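Furnished Rentals, Evening Course
Handout for Session 3: The Inventory and the Handover

Jun 20, 2024
By Ruba Farah

Print this page | E-mail this page

In the second session we spoke about the contract and the deposit. Several of you asked how one can prove, at the end of a tenancy, what was in the apartment at the beginning. The answer to this question is the inventory, and it takes the whole of tonight. Please bring this handout again to Session 4, when we will use the sample form for the exercise with the empty kitchen.

1. What the inventory is

The inventory is a written list of everything that the owner gives for use together with the apartment, with the condition of each thing on the day of the handover. It has two parts. The first part is for fixed items: doors, windows, floors, sinks, built-in cupboards, heating. The second part is for movable items: furniture, dishes, bedding, lamps, keys and the small electrical goods.

Many owners make only the second part. They think that nobody can carry away a floor. This is true, but a floor can be burned, scratched or soaked, and then the discussion begins about whether the mark was old. In my experience most of the disagreements over money are about surfaces, and only a small part is about objects that disappeared.

The inventory is a part of the contract only if the contract says so. Look in your contract for a sentence such as "The attached inventory, signed by both parties, forms part of this agreement." If it is missing, add it before the next signing. Your local rules can ask for more than this, and in some places there is an official form which you must use. I can't cover every city in this course.

2. Condition words

Use few words and use them always in the same meaning. At Boutros, where I managed rentals before I began to teach, we had these:

New - bought for this tenancy, not used before.
Good - used, complete, no marks that can be seen standing one step away.
Worn - works and is complete, but has visible marks. The marks must be written down.
Damaged - does not work fully, or a part is broken or missing.

Do not write "OK", "fine" or "normal". Do not write "as seen". The person who reads the list two years later didn't see it.

When you write "worn", say where. "Table, worn" gives you nothing. "Table, worn, two ring marks on the left end near the window, one scratch as long as a hand across the middle" can be checked by anybody. Left and right should be given as seen from the door of the room, and this should be stated once at the top of the list. I have read a dispute file in which owner and tenant agreed completely about the scratch and disagreed for three pages about which end was left.

3. The order of the walk

Walk through the apartment clockwise, starting from the entrance door, and finish each room before you go to the next one. Inside the room go first along the walls, then to the middle, then open the drawers and cupboards. The list must have the same order as the walk. If your list is by category (all chairs, then all lamps), you will run back and forth on the day of the handover, the tenant will become impatient, and both of you will sign things that you didn't look at.

A one-room apartment needs less paper than people fear. The longest inventory I have worked with had 712 lines and was for a house in Grerneck with a library, where the owner wanted each book written separately. I don't recommend it. Write "books, one shelf, see photograph" and sign the photograph.

4. Sets and counted things

Dishes, cutlery, towels and hangers are written with a number and a kind. Give the number that is there, also when it is an ugly number. If there are five soup spoons, write five and do not write "set". "Set" is the word in the whole inventory which brings the most trouble, as each family has its own idea of how big a set is.

Keys get their own page. For each key write what it opens, how many copies there are and what is stamped on it. The tenant signs for the keys separately. When a key is copied during the tenancy, the copy goes on the same page with the date.

5. Small items that go together with bigger ones

Some things have no value alone, and the bigger thing has little value without them: the remote control for the air conditioner, the hex key for the bed, the plug of the sink, the little crank of the window blind, the spare fuse. In the list, write such a piece on its own line directly under the main item, moved a little to the right, so that it has its own box to tick. If it stands only in brackets after the main item, it will be skipped.

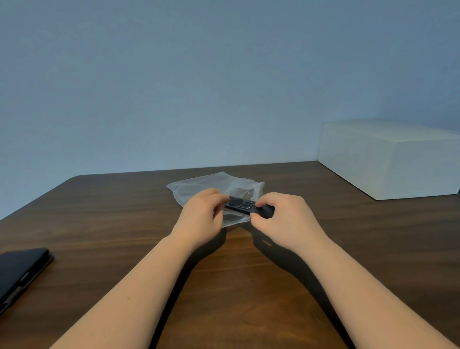

Small remote control with clear plastic bag.

My colleague Raghda Nasrallah, who will teach Session 5 on repairs, asks that you also write down the model number of the device to which the piece belongs. Replacements are ordered by this number. With older devices it is often on a sticker at the back or on the underside, and it is much easier to read before the furniture is in its place. Copy it slowly. The letter O and the zero are confused more often than you would believe, and also B and 8.

Decide, for every such piece, one place where it lives. The place is written in the list as well: "hex key, in the drawer of the night table." At the end of the tenancy you look there first. Tenants are usually happy to put things back when they know where back is.

6. Numbers and labels

For an apartment with few things you don't need numbers. If you have more than one apartment, begin with them early. In the Tovotska building I had 58 apartments with almost the same furniture, bought from the same shop, and chairs traveled between the floors in every season. After we put a number under each seat, they still traveled, but we knew from where.

A number has two pieces, the apartment and the item. Write it with a permanent pen on a cloth label for textiles, and with a printed sticker for furniture. Put the label where a hand can reach it without tools and where the eye doesn't fall on it every day: under the seat, inside the door, behind the headboard. Do not put stickers on varnished wood where one can see them. They leave a square.

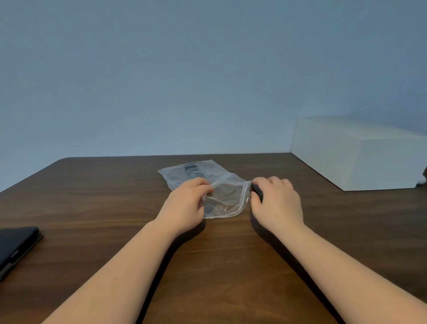
Labels for the very small things are more difficult, as many of them have no free surface large enough for a sticker, and a label tied with string gets removed in the first week. For these I put the number on a bag and keep the piece in the bag until the handover. A paper slip inside is better than writing on the outside, which rubs off. Use a clear bag with a zip, and put the slip flat against one side. The film is transparent only as long as it lies single and smooth; where it is doubled or wrinkled it becomes milky, as one can see well in the bag on the brown table, and handwriting behind such a fold is hard to read. Print in capitals, and leave the corners of the slip free of text. Smooth the bag with your palm before you close it.

Keep one list of all numbers, in one place, and only one person should give out new numbers. I use Preludness for this, but a notebook with squared paper does the same work. Numbers of things that were thrown away are not used again.

7. Photographs

Photographs support the list. They can't replace it. Take one from each corner of the room, then one of each mark that you have described in words. For marks, take first a picture from far and then from near, so that the place can be understood. Put a ruler or a coin next to scratches.

Send the photographs to the tenant on the same day, by e-mail, and ask for a short answer that they were received. The files should be named by room and by line of the inventory. "Bedroom line 14" is a good name.

8. The day of the handover

Come before the tenant and open the windows. Check that the lamps have bulbs and that the water runs warm. Print two copies of the inventory, and bring two pens and something hard to write on.

Then walk together. Read each line aloud and let the tenant look. If the tenant finds a mark that you didn't write, add it by hand in both copies, and both of you put initials next to it. Be generous at this moment. An added mark costs you nothing, and the tenant sees that the list is honest.

Read the meters last, with the tenant beside you, and write the numbers on the final page above the signatures. Every page gets initials, and the final page gets full names and the date.

If the tenant can't be present, someone else may come with a written permission. Keep the permission together with the inventory. In July, when many people move, I receive this question almost every day.

For the next session

Make an inventory of one room in your own home, both parts, in the order of the walk. Use the four condition words. Exchange it with your neighbor in class and let him or her ask you questions about it for ten minutes. Bring the list with the corrections visible, please do not copy it clean.

Read again point 4 before you begin with the kitchen.

Print this page | E-mail this page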